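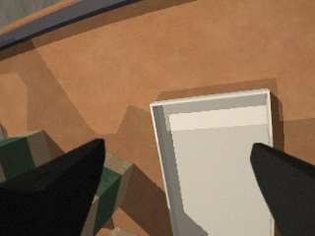

Chidubem Danladi disagrees with me on the film: in his view a hardwax oil is the wrong product for any table that sees a hot mug, and two coats of satin polyurethane would have ended the discussion in a weekend. He may be right about the mug. I have had Keden Hardwax on a round dining table since January and the results are mixed enough to set out properly.

The product is a two-part oil: a tin of base and a small bottle of hardener, mixed by volume at 4 to 1. I bought the 900 mL kit in the Murnance tint, a brown with a fair bit of orange in it. The colour on the sample card is lighter than what you get on sanded oak, so do a test patch on the underside.

Preparation was 80, 120 and 150 grit, then a vacuum and a wipe with a damp cloth. The instructions say not to go finer than 150. I tried 220 on an offcut and the tint took poorly, with pale areas that a second coat did not fix. 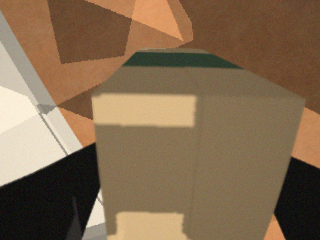 Application is by white pad. Spread thin, leave it, then buff off everything that will come off. The stated working time is 30 minutes after mixing. In a shed at summer temperatures I got less than that, and the last portion in the cup had begun to drag. Mix half of what you think you need. Coverage is good, and the kit did the top, the pedestal and a small bench with a little left over.

Smell is moderate. Used pads must go in water straight away or be laid flat outdoors, as they can self-heat. The label says so, but in very small type on the back of the tin.

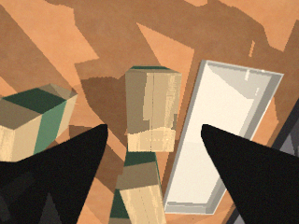
Durability is the reason to buy it. Cold water left overnight made no mark. Red wine left for an hour made no mark. Vinegar lifted the sheen slightly. A mug straight from the kettle left a white ring that faded over two days but did not fully go, and that is Danladi's point conceded. I rubbed the spot back with a grey pad, applied a few drops of fresh mix and buffed it out. The repair is invisible from standing height. A polyurethane film would probably have resisted the ring, but I could not have patched it so neatly.

Scratches behave the same way. Light ones disappear under maintenance oil, which Keden sells separately and which costs too much for what it is. Heike Frerichs uses the Clirkemach equivalent over the same base and reports no problem with adhesion. I have not tested that combination.

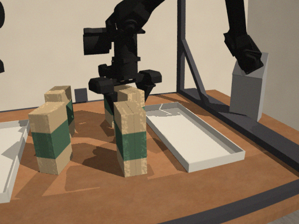 Cure time deserves its own note. The tin claims seven days. At day seven a fingernail still marked the surface near the rim, where I had left the coat heavier. By day 12 it was hard throughout. Keep cloths and placemats off it until then – trapped solvent will print the weave into the finish.

Faults: the hardener bottle has no graduations, the lid of the base tin deformed on first opening, and the tint is not sold in anything smaller than the full kit. Leftover base has stayed liquid in a glass jar, although a skin formed on what I left in the tin.

I would use it again on a table or a bench top. I would not use it around a sink.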